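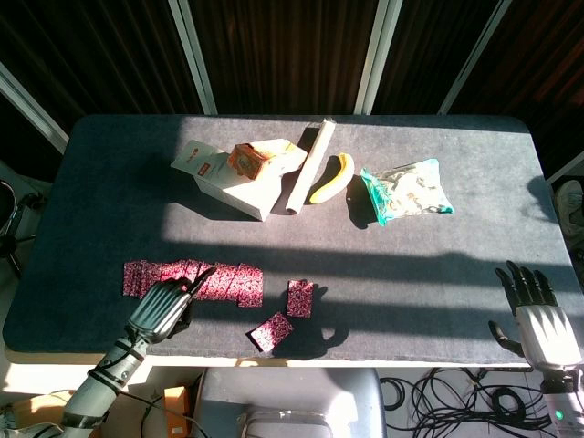 Sunshine on a tabletop, with a white box and a long paper tube

How to Invent a Fantasy Kingdom

Every made-up land starts with one small idea, and yours can too! Maybe you picture a river that flows uphill, or a town where dragons deliver the mail. Write it down fast before it slips away.

Next, your kingdom needs a name. Say silly sounds out loud until one feels right -- Lunurton, Stolix, Diltano! Which one sounds like a foggy swamp? Which one sounds like a castle on a cliff?

Now make some rules. Say the queen of Lunurton can talk to owls, but only 2 times a day. Rules like that make stories exciting, because she has to choose her moments. What if she has used up both and then the giants come?

Draw a map as well. Put in mountains, a forest and a road that takes 14 days to walk. Who lives at the far end? Are they friendly? You get to decide -- and if you change your mind, grab an eraser and move the whole forest!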